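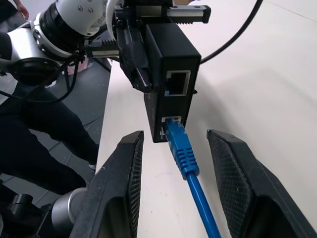

蓝色网线接在黑色网络设备靠下的端口上

8/11/24
文/Caoimhe Fahy

Flirneck的宣传单是六月塞进我家信箱的，纸很厚，摸上去像婚礼请柬。上面印着一个巨大的“500”，后面跟着小得多的单位，再往下是一句话：全屋畅享，从此告别等待。我把它放在厨房台面上，放到边角卷起来，始终没想明白一件事：我到底在等什么？

我在Climunberg住了很多年，家里的网用来收邮件、交稿子、看剧，晚上跟远在国外的姐姐视频。它偶尔会卡，卡的时候我会骂人，骂完重新连上，接着聊她家那只胖得不像话的猫。按照宣传单的说法，我过的这种日子叫作“带宽受限的生活方式”。我在小镇上问了一圈邻居，没有一个人觉得自己的生活方式受限，但有好几家已经签了合同。

签合同的理由五花八门。有人说旧套餐快到期了，客服打来电话，升级以后每月只多一点点钱。有人说孩子嫌慢。还有一位退休的老先生告诉我，推销员站在门口讲了很久，外面又在下雨，他不好意思不签。他现在有一条500兆的线路，用来看天气预报和赛马结果。

我不反对光纤。铜线老了，该换就换，偏远一点的农场至今还在用时断时续的信号，那里的人盼光纤盼了很多年，他们的愿望完全正当。我怀疑的是另外一件事：速度这个数字，怎么就成了衡量家里网络好坏的唯一标准，又怎么一年比一年大，大到大多数家庭根本没有办法把它用掉。

“最高可达”的语法

先说那个数字。宣传单正面写500，背面用灰色小字写“最高可达”。中文里这四个字很温和，读起来像一句祝福。放进合同里，它的意思就硬得多：只要在某个理想的时刻、理想的条件下有可能达到，剩下的时候达不到，都不算违约。

Flirneck的条款里还有一个“通常可用速率”，比正面那个数字低，藏在第二份附件中。我打电话去问，为什么不把这个数字印在正面。客服很有礼貌，她说正面的版面有限。我又问，那能不能把“最高可达”印得和500一样大。她说会把我的意见转达给相关部门。我猜相关部门的版面也很有限。

这种写法并不新鲜。卖车的写油耗，卖冰箱的写耗电量，卖灯泡的写寿命，都在实验室里量得漂漂亮亮。区别在于，油耗虚高，加油的时候你会心疼，自然就知道了。网速虚高，你多半感觉不出来。网页早一眨眼打开还是晚一眨眼打开，人是分不清的。一件商品如果买家分不清好坏，卖家就没有什么动力把它做好，把数字做大要便宜得多。

测速软件帮了倒忙。点一下，指针转起来，发出令人愉快的动静，最后停在一个数字上，还可以分享给朋友。我认识一个人，每天早晨刷牙前先测一次，数字高就心情好。他家的网从来没有出过毛病，他只是想知道它今天有没有偷懒。至于测速时连的是哪一台服务器，离他有多远，是不是运营商自己架设的，他没有问过。换一台服务器，结果可能差出一大截。两个数字都是真的，都不大能说明他晚上看球赛会不会卡。

真正卡在哪里

Donal Ó Dubhghaill在Hulme做了大半辈子弱电安装，早年拉电话线，后来拉网线，现在半退休，只接熟人的活儿。我找到他，是想请他给我泼一盆冷水，证明我的怀疑全是外行话。他没有这么做。

“你们家慢，慢在墙上。”他说。

他的意思是，从街上进到屋里的那一段，如今大多没有问题，出问题的是屋里。老房子墙厚，有的里面还有金属网，无线信号穿过去就只剩一口气。路由器被主人藏在电视柜后面、鞋柜里、楼梯下面的储物间，有一家干脆放进了饼干铁盒，理由是看着不整齐。然后主人坐在阁楼上，抱怨网慢，打电话给运营商，运营商说，您可以升级套餐。

“套餐升了，墙还在。”Donal说这话的时候正在喝茶，没有要下结论的样子。他觉得这是常识，用不着强调。

他给人解决问题的办法朴素得让人失望。路由器拿出来，放高一点，放在房子中间。不会搬动的东西，电视、台式电脑、打印机，能插线的都插线。网线便宜，插上去听见咔哒一声，就完事了，不必配对，也不必下载应用，更不必注册账号并同意一份谁都没读过的隐私声明。他说自己上门最常做的一件事，是把客人家里那根早就松了的线重新插紧。这件事他不好意思收钱，但要收路费。

我回家照做了。把路由器从书架底层挪到了上层，又从抽屉里翻出一根旧网线，把电脑接上。视频通话里，姐姐的脸不再碎成方块。我没有换套餐，花费是零，外加书架上腾位置时扔掉的几本过期年鉴。

当然，一个人的书架证明不了什么。我只是想说，在签任何东西之前，这一步值得先试，而那张厚厚的宣传单对此只字未提。

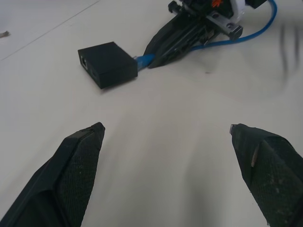 卖完速度卖覆盖

行业并非不知道墙的存在。它的回答是再卖一样东西。

Tondesura是Flirneck今年力推的“全屋组网方案”，按月收费，每月26欧元，在宽带费之外另算。推销的话术很有意思：先告诉你500兆很快，等你发现卧室里不快，再告诉你这是因为你还没有买Tondesura。第一份钱买的是速度，第二份钱买的是让速度走到卧室去。我在想，会不会有第三份钱，让它从卧室门口走到床头。

公平起见，这类设备有用。房子大、墙多、又不愿意走明线的人家，多放几个节点确实能改善信号。Donal自己也装过不少。他的不满在于租赁这种方式。合同绑定2年，每月的费用加在一起，足够把类似的东西买下来还有富余，而合同期满后，设备仍然归公司所有，要寄回去，纸箱自备。

我向Flirneck索取过Tondesura改善信号的依据。他们发来一份小册子，里面有一张房屋平面图，安装前大片是红色，安装后全是绿色。图上没有标墙的材料，也没有标面积，更没有说明绿色代表多少。我回信追问，收到的答复是，颜色代表用户体验。这句话我读了好几遍。我愿意相信写信的人是真诚的。

还有一个细节值得一提。合同允许七天内无理由退订，条款里写得清清楚楚，数字是阿拉伯数字7，字号正常，这一点我要表扬。问题在于这7天从签字那天算起，而我的一位邻居签完字以后，等安装就等过了这段时间。等他终于能试一试这套东西到底灵不灵的时候，反悔的权利已经没有了。他打电话去争，最后争到了一个月的费用减免，条件是继续用下去。

谁需要这么快

为这种产品辩护的人，最后总会搬出“未来”。现在用不上，将来会用上。几年前的人也觉得当时的速度够用，后来怎么样？

这个说法有它的道理，我不想装作没有。家里的联网设备确实越来越多，电视的画面确实越来越清晰，在家上班的人也确实需要上传大文件。一个有好几个孩子、每人抱着一块屏幕的家庭，和我这种独居写稿的人，需要的东西不一样。做视频剪辑的、搞建筑图纸的、替医院远程看片子的，多快都不嫌快。

可是“将来”有一个好处：它不需要今天兑现，账单却是今天寄来的。如果我将来真的需要500兆，我可以将来再买，到那时它多半更便宜。光纤已经埋在地里，不会因为我晚签两年就缩回去。推销员却总把这件事讲得像抢船票，本月优惠，月底截止，下个月来看，优惠还在，只是换了个名字。

而且，即便是需要快的人，需要的也常常是另一种快。打游戏的年轻人在乎延迟，开视频会议的人在乎稳定，传文件的人在乎上行。宣传单上的500是下行。上行是多少？我翻遍正反两面，没有找到。后来在网站上找到了，要点开一个折叠的菜单，再点开一个脚注。那个数字比下行小很多，看到它的时候我大概明白了它为什么住在脚注里。

在家上班的人最容易在这里吃亏。他们以为自己买了一条宽阔的大路，开会时才发现，来的方向很宽，去的方向是条小巷，自己的声音堵在巷子里出不来。同事们听见的是断断续续的半句话，还以为他对方案有所保留。

签字之前

我把那张宣传单带给Donal看。他戴上眼镜，正面看了一眼，翻过来，背面看了很长时间。他说字太小了，接着说纸不错。

我问他自己家用什么套餐。他想了一会儿，去柜子里翻账单，没翻到，说应该是最便宜的那一种，很多年没有动过。他家里走线走得极其讲究，每个房间的墙角都有插口，标签是用打字机打的。他太太在楼上看电影，他在楼下看电影，互不妨碍。他说唯一的麻烦是两个人看的不是同一部，吃饭的时候没有话题。

如果你手边也有这样一张纸，我能给的建议很有限，都是从他那里听来的，再加上我自己打电话受的气。先找一台电脑，用线直接接上路由器测一次，再走到平时觉得慢的地方，用无线测一次。两次差得远，毛病在屋里，换套餐帮不上忙。问清楚上行速率，让对方写下来，口头说的不算。问清楚优惠期过后的价格，这一条他们一般会讲得特别快，请他们慢一点再讲一遍。设备是租是送，退订的时候谁付运费，也一并问掉。如果退订期从签字算起，那就先把安装日期敲定再签。

对方如果不耐烦，说这些都在条款里，你可以请他指给你看是哪一条。我试过，那位年轻的推销员在我家门口找了半天，没有找到，后来我们一起找，还是没有找到。他人很好，走之前问我，现在用的网多少钱一个月。我告诉他以后，他说，那你别换了。

他又留下了一张宣传单，说是公司要求的，每户都得留。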